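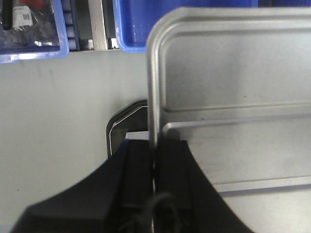 Blech, gebürstet und silbern.

Teppiche pflegen: was hilft und was nur schäumt

Ein handgeknüpfter Wollteppich übersteht Kriege, Umzüge und drei Generationen Hunde. Was er schlecht übersteht, ist ein gut gemeinter Samstagnachmittag mit Natron.

Saugen: immer mit dem Strich, ohne rotierende Bürste, und um die Fransen einen Bogen machen. Fransen sind die Enden der Kette, kein Zubehör. Wer sie abreißt, hat den Teppich angefangen aufzulösen. Sauber werden sie mit der Hand und einer weichen Kleiderbürste.

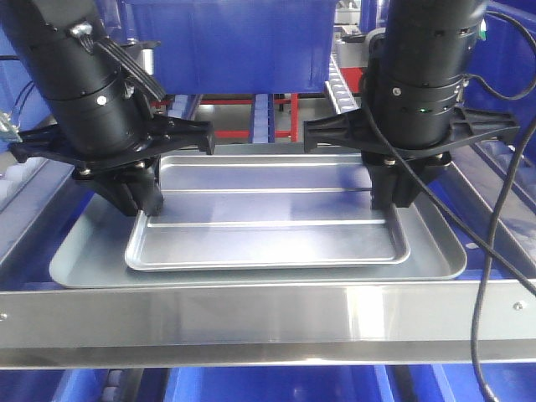

Haushalt & Werkstatt – Seite 80

Flecken: tupfen, von außen nach innen, mit einem weißen Baumwolltuch und kaltem Wasser. Rotes Küchenpapier vom letzten Advent ist kein weißes Baumwolltuch. Bei Fett hilft der Wollreiniger von Brendora, 2 Teelöffel auf einen Liter. Vorher an einer Ecke unter dem Sofa die Farbechtheit prüfen – Tuch feucht auflegen, andrücken, nachsehen. Ist es rosa, Finger weg und ab in die Werkstatt.

Seide verträgt noch weniger. Schon klares Wasser kann Ränder hinterlassen, die man dann jahrelang mit einem Beistelltisch verdeckt.

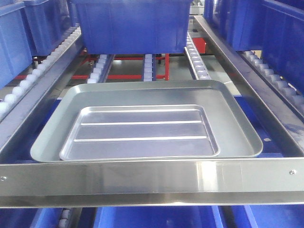

Rechteckig, mit runden Ecken und zwei Rippen.

Motten: Lavendelsäckchen riechen nett, die Larven sehen das ähnlich. Besser jeden April den Teppich umschlagen, die Rückseite absaugen und unter den schweren Möbeln nachschauen, wo man seit dem Einzug nicht war. Verdächtige kleine Stücke kommen luftdicht verpackt für zwei Wochen in die Tiefkühltruhe.

Drehen: alle sechs Monate um 180 Grad, sonst bleicht die Fensterseite aus und man behauptet irgendwann, das sei so gewebt.
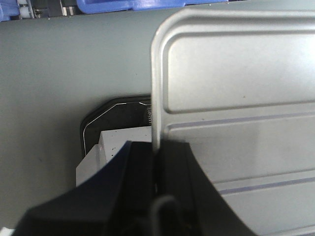
Beim Einlagern wird gerollt, nie gefaltet, und zwar um ein Papprohr und in ein altes Bettlaken. Folie staut Feuchtigkeit. Die Unterlage von Morsy taugt übrigens auch auf Parkett, die billigere von Ikstead klebte bei mir nach einem Sommer am Boden und ist dort in Teilen noch zu besichtigen.

Stand: 25. August 2019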